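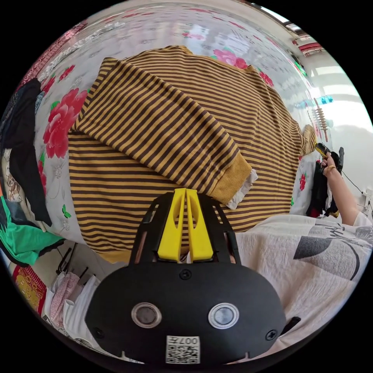

Progress report: Fudport Home Skills sessions

Prepared for the Kinnear Fund by Kamran Golestani, Jirkino Household Project
31 October 2025

Where we are

We are past the midpoint of the grant and I'm very happy to be writing this one! When you approved the money in the spring, the plan was to teach laundry care and folding to people who had just moved into their first unfurnished place in Fudport, and to do it in real bedrooms with real clothes. That is still the plan. We have now run 13 sessions, and the group that started out shy about opening a drawer in front of strangers now argues cheerfully over the right way to fold a fitted sheet.

The big change since my last report is that we moved folding from the table to the bed. Our first sessions used a long table at the Brurkisero building, and people did beautifully there, then went home to apartments without a table that size. A bed is what everybody has. It is softer and the clothes sink a little, so the folds need a firmer hand, but the skill goes home with the person. I wish we had done it from the start.

Knitwear

Knits have turned out to be the favorite topic, which I did not see coming. Shirts and towels were supposed to be the main course. But people own sweaters they care about, often one good one, and they had been putting them on hangers and ending up with bumps at the shoulders and sleeves that grew longer every winter.

We teach the flat fold. The sweater goes down on the spread, the body gets smoothed out from the middle, and then one sleeve comes across the body at a slant, with the cuff lying flat. The second sleeve follows, and the bottom comes up to meet the neck. Striped sweaters are wonderful for teaching this. The stripes on the body run one way and the stripes on the folded sleeve run another, so a learner can see the angle at a glance and fix it without being told. I now ask people to bring a striped one if they have it.

Cuffs took more time than I had budgeted for. Ribbing bunches up, linings peek out, and a cuff left standing makes a lump in the finished stack. We added a short stretch of practice only on sleeves and cuffs - lay it, look at it, tuck in whatever is sticking out, lay it again - and the stacks got visibly neater after that. One learner told me her closet shelf had "stopped sliding onto the floor," and I have been repeating that to everyone.

Bedding

The bedding part of the course is going well too, though more slowly. Pairs can strip and remake a bed comfortably. Working alone is harder, especially on a bed pushed against a wall, and most of the bedrooms we visit are small enough that it has to be. We have tried a few ways of getting the far corner on first, and I'd like another month before I tell you which one we're keeping.

Patterned sheets have been a nice surprise. With a big flower print it is easy to see whether the sheet is sitting straight, and matching the pillowcase to the sheet gives people a real lift when the bed is done.

What has not gone to plan

Two sessions were canceled for lack of a room and have not been made up. The printed folding cards are also late. The first draft had the sleeve going the wrong way in step 3, and I sent it back. I would rather hand out nothing for a few weeks than hand out that.

Storage boxes cost more than I estimated. We bought five of the large ones and will manage with those for now, with the spare blankets staying at Brurkisero.

Spending

We are within budget overall. The boxes ran over and printing is under, mainly due to the delay. I am not asking to move any money between lines at this point.

Plans for November

- Make up the canceled sessions, both on bedding
- Finish the folding cards, with knitwear on the front
- Start the drawer and shelf unit, which people keep asking for
- Visit learners who finished early and see how the closets are holding up

You would be very welcome at any of the sessions. Bring a sweater!

Kamran Golestani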